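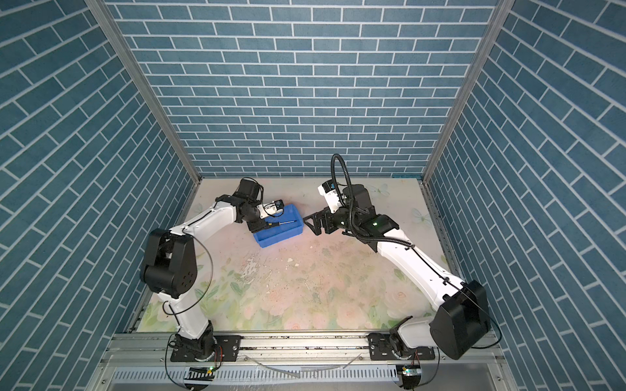 Where should a small screwdriver go when you're in the middle of a job? In a shallow tray on the table, the same tray every time, and back in the tray before you pick up anything else.

I know, thrilling stuff. But I've been redoing how I keep my little work corner for most of October and I have opinions now, so this is going to be a thread. Mute me if you don't care about trays!

So the problem was never too many tools. I use the same small screwdriver for practically everything. The problem was that it has a dark handle and it rolls, and I'd put it down wherever my hand happened to be and then spend the next ten minutes patting the table like I'd lost my glasses.

First thing I tried was a tool roll from Clatura. Nice canvas, lots of pockets, and I hated it within a week. Every pocket looks the same once it's full and you have to unroll the whole thing to get one item out. It's in the closet now with gift wrap in it (it's great for gift wrap, by the way).

Then a jar. Jars are fine for pens. A jar with one screwdriver in it falls over.

Then the blue tray. It came in a set from Castico that I bought for the kitchen drawers, and one of them didn't fit next to the silverware, so it ended up on the work table and never left. Bright blue, low sides, nothing clever about it. You can see into it from anywhere in the room and that turned out to be all I wanted.

Rules for the tray, such as they are. Only what I'm using today. No mail, no receipts, no snacks. At the end of the job everything comes out and goes back in the drawer, and the tray stays on the table with nothing in it overnight.

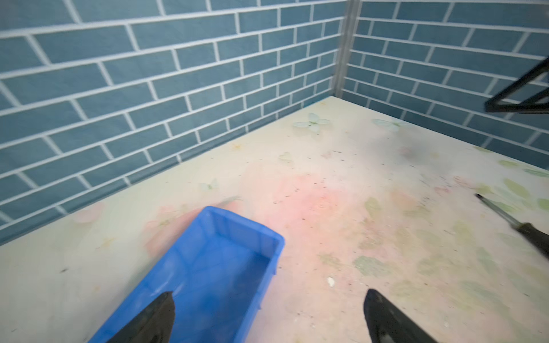
A magnetic strip on the wall would do the same thing and leave the table clear, according to one reply I got in the first five minutes. Fair! I had one in my last place. My trouble is I'd have to stick it over the brick print, and I'm not putting anything on that brick print after what it took to line it up.

Okay, since two people asked about the brick. It's a printed blue brick pattern with white grout lines, and I wanted it to carry around the corners so it looked like one continuous wall. Do the back wall first and work outward. I did a side first and peeled the whole thing off at 6 in the morning in my pajamas.

Also buy more than you think. I ran short by one miserable strip and Hevum only sells it in full rolls, so now I own almost a full roll of blue bricks. If you have a dollhouse, call me.

The table top is the other thing people either love or very much don't. Roses, green leaves, butterflies, little hearts. I picked it fast, it made me smile, and I still like it way more than plain white. Very grandma's breakfast table. Against the blue bricks it should be a disaster and I think it's kind of wonderful.

Would I pick it again for a work surface, though? Hmm. Pale and pastel means every speck shows. It scratches too. The pattern hides a dropped crumb for about a second and then you see it forever.

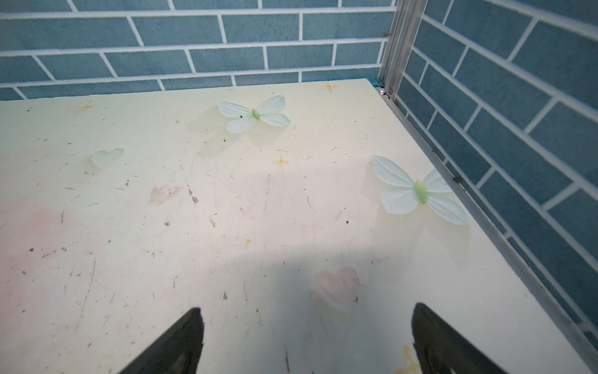

What I do now is a quick dry brush first, with a soft paintbrush, always toward the front edge. Then a barely damp cloth. If you go in with the wet cloth first you just make paste and push it around the roses, ask me how I know.

Scuffs are a different story. I tried a melamine sponge on one corner and it took the mark off and a bit of leaf along with it. So I leave the scuffs alone. They're part of the design at this point.

The tray helps with this too, and I didn't see that coming. Stuff that lives in the tray isn't dragging across the print. Tray gets scratched, who cares, it's plastic and it gets rinsed in the sink.

One small upgrade if yours slides around - a scrap of rubber shelf liner underneath. I had a leftover piece from Ding and cut it a little smaller than the tray so it doesn't stick out and collect fuzz. Mine still gets nudged from one side of the table to the other all day long, but it goes when I want it to go.
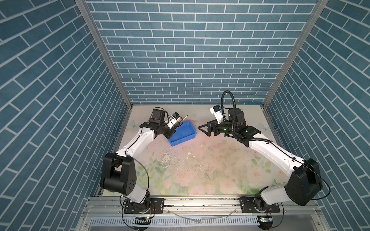
Blue tray, blue bricks, faded roses.

Next up is the drawer, where roughly 200 loose screws are currently living together in a cookie tin. If you've got a system for sorting those that doesn't involve buying a label maker, please tell me, I'm reading all the replies tonight.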